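**Ticket 358: second gripper set for cloth folding, budget query**
Raised by: Nadja Hauser
Status: open, waiting on quote

The Parnberg unit is due to start bedroom garment work in March. Before then we need to settle whether to buy the soft-tip grippers or keep the standard pair.

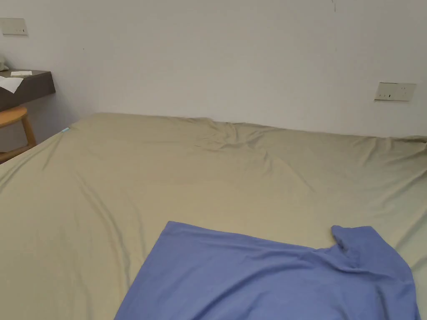
Thin cloth on a fitted sheet is the awkward case. The standard tips pick up both layers, and the arm then drags the sheet out of place. Closing force was lowered twice in the settings with no change.

**Log**

- 09:40, NH: Patwary list the soft tips at about 2000 for the set, mounting plate extra. Replacement pads are 95 a pair.
- 11:15, Marta Harasym: Plate from the Wostum arm does not fit. Hole spacing is wrong. Please add a new plate to the order.
- 14:05, Wálter Correa: Can we hire before buying? Pad life on bedding is unknown, and I can't put a yearly cost in the plan without it.
- 14:30, NH: Asked Patwary for a hire price and a lead time. No reply yet.

**Next step:** WC to hold the budget line open. MH to send plate drawings to Patwary.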